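Week five of simulator club, and I am still not convinced

16th June
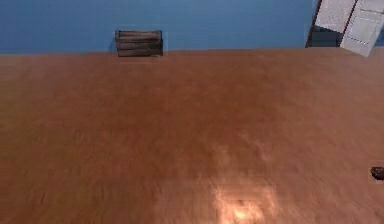
I joined the robotics evening class at Hurnora because I wanted to build something. I say that first so you know where the grumbling comes from. The leaflet said "robotics for adults, no experience needed", and I pictured screws, a soldering iron, a burnt finger or two. We are five weeks in and I have not touched a screw. Everything we do happens inside a piece of software called Vundutero, on computers that take most of the tea break to start up.

To be fair to them, I do see why. A real arm costs money, and a room full of beginners would have it in bits by half past seven. In the simulator you can drive the thing through a table and the worst that happens is you press reset. I have pressed reset a great deal.

The project is called Boateng, for reasons that were explained on the first evening when I was stuck in traffic. Each team gets the same make-believe room, with a blue wall, a big wooden surface and a little slatted crate sitting against the wall. You have to write a program that finds things on the surface and moves them to the crate. It sounds like an afternoon's work. It is now taking up my evenings and a good part of my head on the drive home.

Our team drew the short straw and got the "seeing" part. The arm people get to wave an arm about, and we get to stare at wood. You would not think there was much to say about wood, but there is a bright patch of shine on it, low down in the middle, and our program is in love with that patch. It thinks it is an object. It has thought so with great confidence, on and off, for a fortnight. We told it to ignore anything very bright, and it then began ignoring pale things we wanted it to find. We told it to ignore anything without a clear edge, and the back of the table went missing, as the line where the wood meets the wall is rather soft.

Meanwhile there is a small dark brown thing over at the right, half out of view, which the program does not care about at all. We can't agree on what it is either. I say a stone. Another member of the team says it is food and has started calling it the meatball. The instructor says it doesn't matter what it is so long as we can say where it is, and I wrote that down because it was the most useful thing I had heard all month. Then I thought about it on the way home and decided it wasn't true. Surely you pick up a stone and a meatball differently?

This is my trouble with the whole business. I keep asking how much of this carries over to a real table, and I keep getting cheerful answers. The course notes say that you change the lighting and the colours at random, run it many times, and the program learns not to be fussy. Fine. We ran ours 300 times over one weekend, left it going on a machine in the corner, and came back to a success rate of 68 per cent. There was clapping. I did not clap. The first thing I wanted to know was what the other 32 per cent looked like, and when we opened the log, most of them were the shine again.

Also, what counts as a success? I asked, and it means the program named a spot close enough to the right one. It doesn't mean anything got picked up. You could put 68 per cent on a poster and people would go away thinking we had a robot that tidies tables. We have a program that points at things, some of the time, in a room with one blue wall that does not exist.

I don't want to be a complete misery. There was one good evening, two sessions back, when we gave up on being clever. We stopped trying to teach it about shine and gave it two views of the same table instead, from slightly different places. A reflection shifts when you move and a solid lump mostly stays put on the wood, so you can compare the two. It took 90 lines of code, most of them mine and most of them ugly. It was slow, and it fell over whenever the crate was at the very edge of one view. But I understood every bit of it, and I enjoyed myself more than I had in the four weeks before.

We have been told not to use it in the final entry because the scoring only allows a single view. So that is that.

The final run is in August, against the group from Flaltel, who have apparently been doing this for years and have matching shirts. If we get through, the top entries are tried on a real arm with a real table. I asked whether the real table would be shiny. The instructor said probably, it depends on the hall.

I have paid up to the end of term, so I'll be there. Next session we are meant to be swapping the wood for a different surface to see what breaks. My money is on everything, but I'll put the numbers up when we have them. If anyone reading has got a program like this to work outside the simulator, on an ordinary table under ordinary lights, please leave a comment and tell me what you changed. I would like to hear about the failures as well.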